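Why Do Some Baskets Have Holes?

By Giuliana Palomino
Apr 8, 2020

Look in your kitchen and you will probably find something with holes in it. It might be a strainer, a dish rack, or a plastic basket for fruit. The holes are there on purpose. They let water out and air in.

Where does the water go?

When you rinse a cup, some water stays on it. It clings to the sides in small drops. After a while the drops slide down, because gravity pulls them toward the ground. If you put the cup in a bowl, the water collects in the bottom of the bowl and the cup sits in a puddle. If you put the cup in a basket with holes, the water falls through. You need a towel or a tray under the basket, or the water ends up on the table.

Some drops never fall. They are too small and light. These drops dry up by a process called evaporation. The water turns into a gas called water vapor and mixes with the air. You can't see water vapor, but it is in every room of your home.

Evaporation works faster when air can move. In a basket with holes, air reaches the dishes from the sides and from below. In a solid bowl, air can only come in from the top.

What can go in a basket?

Cups, small plates, and spoons are all fine. Things go in one at a time, and tall things need some care because they tip over easily. A shallow basket has low sides, so it holds a tall cup less firmly than a deep one does. On the other hand, it is easy to reach into. 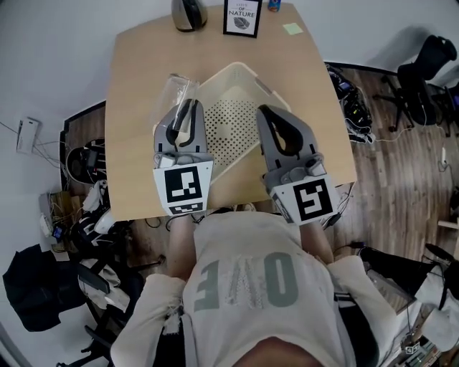 A clear plastic cup at the edge of a white basket with small holes in its floor.

Many baskets also have a long opening in the rim. This is a handle. Your fingers fit through it, so you can lift the basket without squeezing the sides. A handle like this also saves plastic, because the maker leaves a gap where there could have been more material.

Big holes or small holes?

That depends on what the basket is for. A basket for washing potatoes can have big holes, since potatoes are large. A strainer for rice needs tiny holes or the rice will go down the drain. Small holes have one problem. Water has a kind of stretchy skin on its surface, called surface tension, and it can hold a drop in place across a very small hole. If you shake the strainer, the drop breaks free.

Try it yourself

You will need 2 plastic cups, a basket with holes, a bowl, and a towel.

Spread the towel on a table and put the basket on it. Put the bowl next to it. Rinse both cups in cold water. Stand one cup upside down in the basket and the other upside down in the bowl. Wait one hour, then pick them up and feel the rims. Which one is drier? Write down your answer and try again on another day. A rainy day in October may give you a different result from a dry one, as damp air slows down evaporation.

Words to know

Evaporation: when a liquid turns into a gas.
Gravity: the pull that makes things fall toward the ground.
Surface tension: the pull between bits of water that makes the surface act like a skin.
Water vapor: water in the form of a gas.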